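Tilluvico Build Notes
Chapter 7
Two Arms, One Table

What you need before starting: Chapters 5 and 6 done, both arms moving on their own, both grippers opening and closing on command. If one arm still drifts, go back. Two drifting arms are a lot worse than one.

Time: a full Sunday. More if your table is not bolted down yet.

7.1 Why a second arm

One arm can pick and place. Fine. But try peeling a backing sheet with it, or holding a bag open, or laying something thin and floppy on top of something flat. The part slides away. You end up taping everything down, and then the job is mostly tape.

A second arm holds while the first one works. Or both hold and neither lets go. Most of this chapter is about the space between them, the part of the table both can reach. We call it the shared zone. Everything hard happens in there.

7.2 Laying out the bench

Light colored top if you can get it. Dark tops eat shadows and you want to see the shadow of the gripper, it tells you how high you are. Ours came secondhand from a school sale, 50 dollars.

Put the bases on the near side, left and right. Measure between them and write it down, you will type this number into the config file more times than you want to. Ours is 297 mm from each base center to the midline of the table. Yours will differ, so dont copy it.

Keep tape, scissors, boxes, drinks at the back. Not in the shared zone. A bottle that gets knocked in week one will teach you this anyway.

7.3 Wrist brackets and cables

The bracket goes around the wrist, camera module fixed to it. Tighten by hand first, then a quarter turn. Printed brackets crack if you lean on them (we went through the whole first batch from Wivar before reading their sheet).

Leave slack in the cable. More than looks right. With the wrist turned all the way over, the cable should still make a loose arch. If it goes straight at any pose, it is too short and it will pull out of the connector halfway thru a run. Check these:

Wrist full left, elbow up
Wrist full right, elbow up
Arm stretched to the far edge
Both arms in, tips nearly touching

Last one matters most. Loops from one arm love to catch on the other.

7.4 The thin film task

We use one task for the rest of the chapter. Film onto a phone. Cheap, repeatable, and it goes wrong in ways you can see. Film is hard for three reasons: it bends, it clings, and the cameras barely pick it up. Depth readings on clear stuff are close to useless, so do not trust them here. Go by the phone edges instead.

Slow everything down. The Troltedura controller defaults to 191 on the speed scale. Set it to 19 for first tries. Yes, boring. Keep a hand on the stop switch the whole time, and stay out of the shared zone when the motors are live.

Start with the right arm only, left parked a little way off with its fingers closed. Bring in the left once the right can reach the phone without nudging it. Section 7.5 has the config, 7.6 the timing. The Zuccaro board people should read 7.6 first, your clock settings are different.

Before you go on: sketch your own table from above, both reaches drawn in, shared zone shaded. Keep the sketch. You need it in 7.5.

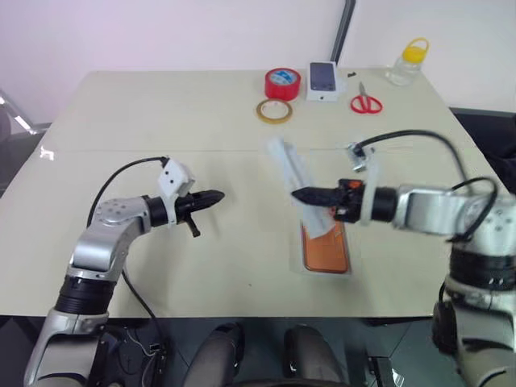

Fig. 7.1. Both arms over the table, film strip and phone under the right gripper.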